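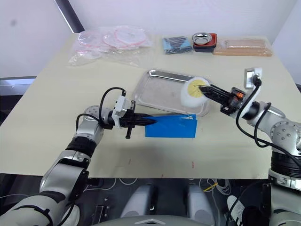

Figure 9. Two robot arms at a light beige table. The left gripper holds the near edge of a blue plastic sheet, in front of a rectangular steel tray.

4.2 Locks, lights and the gap between them

Residents of Tarnow and Biltatbridge were asked the same two questions about burglary: how likely they thought one was in the coming year, and what they had done to prevent it. The answers sit together poorly. In Tarnow, 78 percent said a break-in was "unlikely" or "very unlikely," yet 32 percent had added a lock, a light or an alarm since the previous July. In Biltatbridge the worried outnumbered the calm, and most of the worried had done nothing at all. One of them told our interviewer that he had been meaning to get to it.

We had expected fear to predict hardware. It does so weakly among renters and hardly at all among owners. A better predictor is whether a next-door neighbor has recently installed something. Cullinane, who ran the Biltatbridge interviews, calls this the doorbell effect, and we have failed to talk him out of the name. Respondents rarely offered it as a motive. They spoke of peace of mind, of insurance, and in two households of a special offer.

The wording of the question matters too. The Gallagher version of the form asks about "someone trying to get into your home," while the Clirkik version asks about "burglary." The first wording drew more worry in both towns, perhaps on account of the second sounding like something that happens to people with silver. We pooled the two versions only after checking that the ranking of neighborhoods held – it did, apart from the streets behind the Tarnow bus depot, where people seem to be worried by any wording.

Lighting deserves a separate word. Respondents who asked for more street lighting were often those whose streets were already well lit, and several who asked for less lived directly under a lamp. We do not take this as evidence that lamps cause anxiety. It may only show that people notice the lamp they have. Our form had no box for "same number of lamps, somewhere else," an answer that 9 people wrote in the margin anyway.

Reported victimization, the one measure on which both towns agree, is taken up in Section 4.3.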